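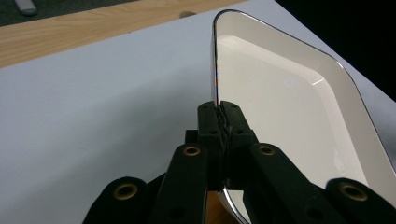 **Why does my Blu-ray player stutter on slow pans when the disc is a 24-frame film?**

*Posted by Omid Mousavi, November 2019, in Players and Projectors*

Setup: Pulik 900 player, firmware 1022, straight into a Trosthorpe projector over a 17-foot HDMI cable. No receiver in between. Picture is fine on static shots. On any slow horizontal pan the image moves in small uneven steps, maybe a few per second. It is most obvious on road footage shot from a car window. Concert discs look smooth. Same thing on four different film discs, so I don't think it's a bad pressing. I have swapped the cable once with no change.

---

**Esther Mosoti**

The player is converting 24 frames per second to 60 Hz before it sends the signal. Twenty-four does not divide evenly into sixty, so the player holds one frame for two refreshes, the next for three, then two, and so on. The uneven hold time is what you see on pans. Your concert discs were probably shot as 60-field video and need no conversion.

On the Pulik:

1. Stop the disc completely. The menu item is grayed out during playback.
2. Setup > Video > HDMI Output > Film Rate.
3. Change it from Off to Auto. Off is the factory setting.
4. Set Resolution to 1080p. If it is left on 1080i, Film Rate is ignored with no warning.
5. Press Info on the projector remote while the film is running. The input line should read 1080p 24. Some models print 23.98, same thing for this purpose.

If the info line still says 60 after that, the projector is telling the player that it doesn't accept 24. Look in the projector's input menu for a compatibility setting, sometimes called HDMI Mode or EDID, and move it from Standard to Enhanced. Power both units off at the wall before testing again. The player only reads the projector's capability list at startup.

Firmware 1022 has the Film Rate item. Versions from before last September put it under Display instead, so older guides will send you to the wrong page.

---

**Mwanaisha Kirui**

Had this on a Pulik too, I just turned on motion smoothing in the projector and it went away. Makes everything look like a soap opera but you get used to it.

> **Esther Mosoti:** That hides the uneven cadence by generating in-between frames. It also adds artifacts around moving edges. Fix the output rate first, then decide if you still want smoothing.

> **Mwanaisha Kirui:** fair enough, mine doesn't have the film rate thing as far as I can find

---

**Omid Mousavi** (original poster)

Film Rate was Off. Set to Auto, resolution was already 1080p. Projector now reports 1080p 24 and the pans are even. Some strobing left on the fastest ones, but it is regular, and I assume that is just the film. Menus on the disc take a second or two to appear now while the projector re-syncs. I can live with that.

One more thing, related enough that I'll leave it in this thread.

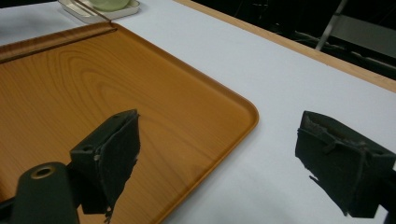 **Does the 24 Hz setting also affect the extras, or do I need to switch it back for those?**

**Joyce Shirima**

Leave it on Auto. The player checks the frame rate of each title on the disc and outputs 24 only where the title is encoded that way. Interviews and trailers are often stored as 480i or 1080i video, and those will go out at 60 as before. You will see a short black screen each time it changes between the two. The projector is locking onto a new signal, and there is no setting on the Pulik that removes the gap.

The exception is the Force position, if your firmware lists it. Force sends 24 for everything, and video extras will then drop frames and look worse than your original problem. A few people pick it to get rid of the black screens. I'd avoid it.

Two side notes:

- Discs from European labels sometimes carry extras at 50 Hz. Most players sold in the US refuse to play those titles even when the main feature works. Film Rate has no effect on that. You'd need a player that outputs 50 and a projector that takes it.
- If you add a receiver later, recheck the info line. Several older receivers pass 24 correctly but turn it back to 60 when their on-screen volume display is enabled. My Erville does this. Disabling the overlay fixed it.

> **Omid Mousavi:** Only Off and Auto on mine. Leaving it on Auto. The trailers come up at 60 as you describe. Marked as solved.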